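Project Braris, June progress report
To: Urmila Awasthi
From: Rin Kubo
Covering: two-arm table cleaning, work at the Raltura lab

Hi Urmila,

You asked for the short version first this time, so: we lost most of a week to a fault on the left arm, no one was hurt, the arm is running again at reduced speed, and the demo date hasn't moved. The long version follows, and it is long, because I think you'll want to be able to answer questions from the Parneo people without calling me at dinner (though you can, I don't mind!).

What happened

On Friday, a little after 4 p.m., Mulugeta was running the spray-and-wipe routine with both arms. The left arm is supposed to take the bottle by the neck, lift it, hold it, and put it back down. The right arm waits with its fingers open until the left one reports that it has finished. On the run that went wrong, the left arm closed on the bottle, reported "done" while it was still moving, and the right arm took that as its cue and started across the table. They met over the middle. The right fingertip hit the side of the left gripper and the two of them pushed against each other until the force limit on the right arm tripped.

The left arm didn't trip. That's the part that bothered all of us, and it's the part I've spent the most time on. It kept pushing until Mulugeta hit the stop button. He was quick about it, but he shouldn't have had to be.

Damage came to one cracked fingertip on the right gripper and a mount on the left one that was bent enough to see if you held it up to the light. The bottle went over and we had cleaner all the way to the wall. We had spares for both parts and they were on by Friday night.

What we found

There were two separate problems, and they happened to line up.

The first was the early "done" message. Emiko went back through the logs over the weekend (I did not ask her to, and I've told her to take the time back) and found that the message is sent when the gripper thinks it has a firm hold, not when the arm has stopped. Most of the time those come close enough together that you'd never notice. With a full bottle the arm takes longer to settle, and we had just filled it. I wrote that bit of code last winter, so this one is mine.

The second was the force limit. When we swapped the controller on the left arm in spring, the limit went back to its factory setting, and our own lower value was never put back in. We had a startup check for this on the right arm and had never copied it to the left. It's a dull mistake, and it went unseen for a good while, which I'm not happy about.

Where things stand now

We've been back at the table since Tuesday with the same setup, same bottle, same routine, only slower. Akihiko rewrote the handoff so the right arm now waits for two things, the firm hold and the left arm standing still, and if either one drops out it stays where it is. He also put a no-go zone over the middle of the table that only one arm can enter at a time. It makes the whole routine feel a bit like two people being very polite at a doorway, but I'll take it.

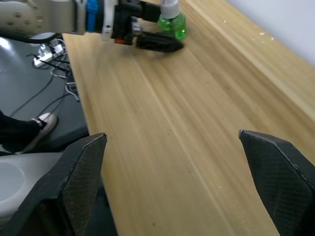

Akihiko's first go at the zone was too generous, by the way, and the right arm refused to do anything at all for most of a morning. He trimmed it back and we then did 200 runs of the handoff at half speed. There was no contact between the arms. In 8 of those the right arm stopped and waited longer than it should have, and we had to restart the routine by hand. That's annoying and I'd like to know why it does it, but I'd much sooner have an arm that waits too long than one that goes too soon. My guess is that the standing-still test is too strict and small vibrations in the table are setting it off. Emiko thinks it's a timing problem in the messages. We have a coffee riding on it.

The force limit on both arms is now read back and compared at every startup, and the system won't run if either value is off. I tested this by setting the wrong value on purpose on each arm in turn, and it refused both times.

House rules

We've changed a few things about how we work as well. Both arms have to be stopped before anyone reaches over the table, even just to nudge the bottle back onto its mark (we had all gotten lazy about that, me included). Whoever is running the routine keeps the stop button in hand, and no longer parks it on the desk behind them. And any controller swap now needs a second person to go through the settings and sign the sheet.

One thing still open: the cables. I want them in a proper cover along the floor before visitors come through, and the one we ordered from Fu arrived too short. Mulugeta is sending it back.

Money and dates

The spare parts came out of the repair line, and there's enough left there for one more set. I'd like your okay to order that now, as the fingertips take 12 working days to arrive and we'd be stuck if we broke another. I'm not asking for anything extra on top of the budget.

We're four working days behind on the wiping half of the task. I plan to make that up by leaving the second bottle shape until after the demo. If Parneo feels strongly about seeing both, please tell me soon, and we'll talk about what else could slide.

Next up is three-quarter speed, starting as soon as we understand those long waits, and I won't go to full speed until you've seen the numbers. Mulugeta's incident write-up is in the shared folder along with Emiko's notes on the logs. Her notes are the better read.

Rin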